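Forum Skastora > Téléopération et apprentissage par démonstration > Simulation

Sujet : Démos en simu, caméra tête grand angle : le bras droit part trop loin en fin d'approche

pince_molle
Membre
Posté à 9 h 12

Bonjour à tous,

Je collecte des démonstrations en simulation pour un robot à deux bras, piloté au casque avec deux manettes. Tâche : saisir un petit objet sur un bureau au fond d'une pièce, puis le reposer à l'autre bout du plateau. Enregistrement avec Flunix, 80 épisodes pour le moment.

Le problème vient de l'approche. Sur 17 épisodes, la pince dépasse l'objet, je corrige en revenant vers le torse, puis je referme. La politique entraînée sur le lot complet reproduit la correction, y compris quand elle est bien placée. Elle arrive, recule, revient, recule, et finit par pousser l'objet vers le mur.

Je regarde uniquement la vue tête, comme la politique. Le bras gauche ne sert pas, je le laisse en position d'attente. 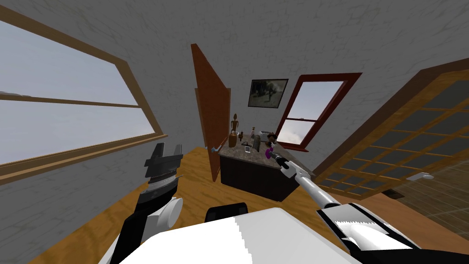 Vue tête, pince droite au contact de l'objet violet, pince gauche en attente.

Questions : faut-il jeter les épisodes avec correction, ou les couper ? Et est-ce que quelqu'un ajoute une vue poignet uniquement pour l'opérateur ?

--

kalman_du_dimanche
Membre
Posté à 9 h 40

Avec une distorsion pareille, la profondeur est illisible. Le bras droit traverse la pièce en diagonale et l'avant-bras s'étire sur une bonne partie de la pièce. Au bout, la pince occupe très peu de pixels. Tu pilotes au jugé sur les derniers centimètres, et tes démos le montrent.

Quelle résolution en entrée du réseau ? Si tu réduis l'image entière sans recadrer, l'objet violet doit se résumer à une tache.

--

pince_molle
Membre
Posté à 9 h 58

Image entière réduite, oui, sans recadrage. Je voulais garder les deux pinces dans le champ.

--

Dedau_utilisateur
Membre
Posté à 10 h 21

Je ne jetterais rien. Une démonstration avec reprise apprend au robot à se récupérer. Si tu ne gardes que des trajectoires propres, la première erreur de placement sort de la distribution et la politique ne sait plus quoi faire.

De mon côté, sous Dedau, j'ai gardé toutes les reprises sur une tâche comparable (prise d'un flacon, un seul bras) et le comportement est stable.

--

kalman_du_dimanche
Membre
Posté à 10 h 34

Pas d'accord. Une reprise est utile si l'état qui la déclenche est observable. Chez lui, « trop loin » et « bien placé » donnent presque la même image. Le réseau voit deux actions opposées pour la même observation, il fait la moyenne ou il oscille. Le recul inutile décrit au premier message correspond exactement à ça.

Ton flacon, tu le filmais avec quelle caméra ?

--

Dedau_utilisateur
Membre
Posté à 10 h 50

Caméra poignet plus caméra fixe de côté. Je te concède le point sur l'observabilité. Je maintiens que supprimer les épisodes est une mauvaise habitude : on corrige l'observation d'abord, on trie ensuite.

--

torsion_6axes
Modérateur
Posté à 11 h 15

Plusieurs remarques dans le désordre.

La vue poignet pour l'opérateur seul est à éviter. L'opérateur prend alors des décisions à partir d'une information que la politique n'a pas. Les gestes seront plus propres à l'écran et plus difficiles à imiter. Soit la vue poignet entre dans l'enregistrement et dans le réseau, soit elle reste éteinte pour tout le monde.

Vérifie aussi le facteur d'échelle des manettes. À grande extension, un déplacement de la main 1:1 est trop brutal. Je passe à 0,3 quand la pince approche du plateau, avec un bouton maintenu à la gâchette secondaire.

Enfin le bras gauche. Il est immobile dans toutes tes démos ? Si oui, fixe ses consignes au lieu d'enregistrer la manette. Le tremblement de ta main gauche est dans les données et le réseau consacre de la capacité à le prédire.

--

pince_molle
Membre
Posté à 11 h 32

La manette gauche est enregistrée, oui. Je viens de tracer les consignes : il y a une dérive lente vers le bas pendant que je me concentre sur la droite. Je vais figer.

Pour le facteur d'échelle, Flunix n'accepte qu'une valeur par session, à ma connaissance.

--

strachan_fork
Membre
Posté à 13 h 05

Le greffon Strachan ajoute l'échelle variable par bras. Il faut le charger avant l'initialisation des manettes, sinon il est ignoré sans message d'erreur. J'y ai perdu une matinée.

Autre point, le plateau est encombré : la figurine en bois, la bouteille étroite, l'objet à tête de poupée juste à côté du violet. Est-ce que tu changes les positions entre les épisodes ? Si le violet est toujours à l'extrémité droite, la politique peut apprendre l'emplacement sans regarder l'objet.

--

pince_molle
Membre
Posté à 13 h 22

Positions fixes pour l'instant. Je comptais les faire varier une fois la prise acquise.

--

strachan_fork
Membre
Posté à 13 h 30

Fais-le dès maintenant, même de peu. Sinon tu règles la prise sur une coordonnée et tu recommences tout après.

--

Dedau_utilisateur
Membre
Posté à 13 h 47

Là je suis plutôt de l'avis de pince_molle. Avec une observation aussi pauvre, varier les positions ajoute une difficulté avant d'avoir isolé la première. Position fixe, vue poignet, on vérifie que l'oscillation disparaît, puis on varie.

--

pince_molle
Membre
Posté à 17 h 44

Retour après modifications : vue poignet droite enregistrée et donnée au réseau, consignes du bras gauche figées, échelle réduite en approche avec Strachan. J'ai refait 55 épisodes, positions toujours fixes, anciens épisodes mis de côté.

L'oscillation a disparu sur les essais lancés jusqu'ici. Il reste une fermeture trop précoce de temps en temps, la pince pince le bord de l'objet et il pivote. Je n'ai pas gardé d'épisode avec reprise dans ce lot, donc la question de départ n'est pas tranchée.

--

kalman_du_dimanche
Membre
Posté à 18 h 02

Regarde le décalage temporel entre l'image poignet et la consigne de fermeture. Si l'image est horodatée à la réception, tu as un retard constant et le réseau ferme en avance.

--

torsion_6axes
Modérateur
Posté à 18 h 10

Même avis. Et réintroduis quelques anciennes reprises seulement si tu peux régénérer la vue poignet en rejouant les trajectoires. En simu, avec les états enregistrés, c'est faisable.

--

pince_molle
Membre
Posté à 18 h 26

Les états sont enregistrés. Je rejoue les anciens épisodes cette nuit et je poste les courbes ici, avec l'horodatage corrigé.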